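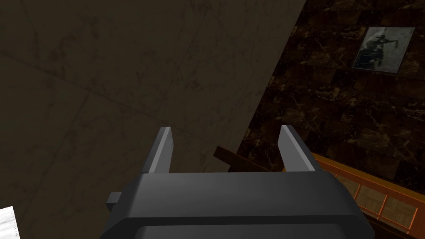
Illustration: Wiesława Czarnecka

Keep the Paper Bus Schedule

In October the transit office in Clovine took the printed timetables out of the holders at the bus stops. In their place is a sticker with a square code on it. Point your phone at the code and you get the next departures. The office says printing cost 1,785 dollars a year and that the money is better spent elsewhere.

I think this was a mistake, and I would think so even if the code worked every time.

A timetable and a list of next departures are different things. The list says a bus is coming in 11 minutes. The timetable says there is one bus an hour after seven in the evening, that the last one goes at 9:40, and that the Saturday service skips the hospital. You learn those facts by standing in front of the sheet while you wait. After a few weeks you know your route without trying to. I have used the new page since it started and I still could not tell you when the last bus leaves from the library, because the page has never shown it to me unless I was there at night.

People plan their lives with the whole sheet. Someone who takes a job at the Dostex warehouse needs to know whether there is a way home after second shift. Someone visiting a parent in the Nowicki building wants to know how long they can stay. The full schedule does exist online. It is a file you reach after four menus, and on a small screen each column is too narrow to read.

Then there are the riders who don't carry a phone, or whose phone is dead by late afternoon. The office's answer is a telephone line that closes at five. The evening is when the buses are furthest apart and when a wrong guess costs the most.

I have heard it said that printed schedules go out of date. They do. Ours changed 2 times last year, and both times the new sheets were up within a few days. The live page has been wrong more often than that at my stop. A bus that has been canceled stays on the list until it is due and then drops off it, and you are left looking down the road.

The cost argument deserves a fair answer too. The town has almost 200 stops. Divide the printing bill among them and you get under ten dollars a stop, for something that needs no power and no signal. We spend more than that on each stop clearing snow, and we should.

I don't want the code taken down. I use it. When it is raining and I am deciding whether to finish my coffee at Dono before I walk over, live times are what I need. Leave the sticker where it is and put the sheet back in the holder next to it. The holders are still bolted to the poles.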